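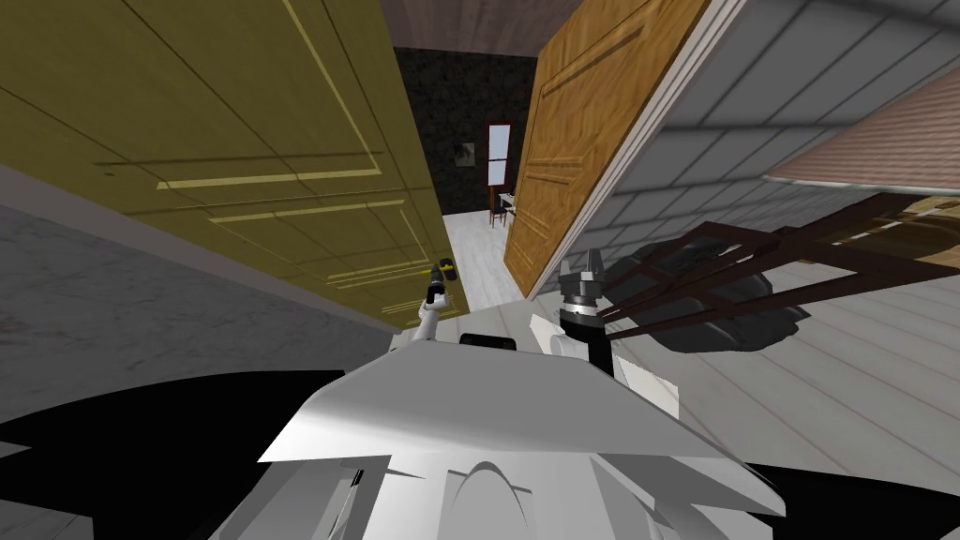
Door tasks: revised rules for simulated runs

Version 8 of the Fletus practice note, issued October 2026, changes how door tasks are scored in simulation. A run now counts as complete only if the gripper has released the handle and both arms are clear of the door's swing path. Contact between the robot body and a door frame must be logged, even when the task finishes.

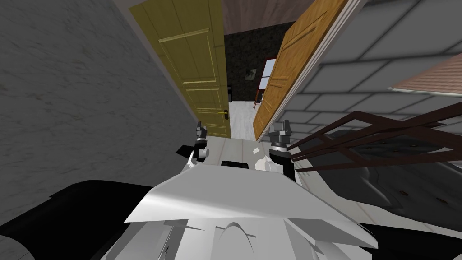 Each door model needs 30 runs with varied start poses before results may be reported. Camera tilt is to be recorded with every run and left uncorrected in the stored video. Teams using Yimer scenes should check that hinge limits match the values in Annex 2. Scores filed under the August draft remain valid but may not be pooled with new ones.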